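Ticket 31: Desktop turns off by itself, office at Ginting
Opened: February 25, 2021
Status: waiting for part

Problem. The desktop in the bookkeeping office turns off after 10 minutes of work. No message on the screen, no blue screen. The user presses the button and it starts again normally.

Tried so far. Changed the power cord, same result. Changed the wall outlet, same result. Cleaned the fan and the vents, same result. Memory test passed two times.

Next I opened the case to read the label of the power supply, so that we order the correct replacement.

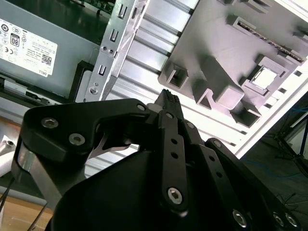 Edith Mamani: Please don't order from Steritz again, the last unit came with the wrong connector. Alden has them in stock. Is the user's data saved?

Yes, I copied everything to the office server before opening. I will ask Alden for the price today.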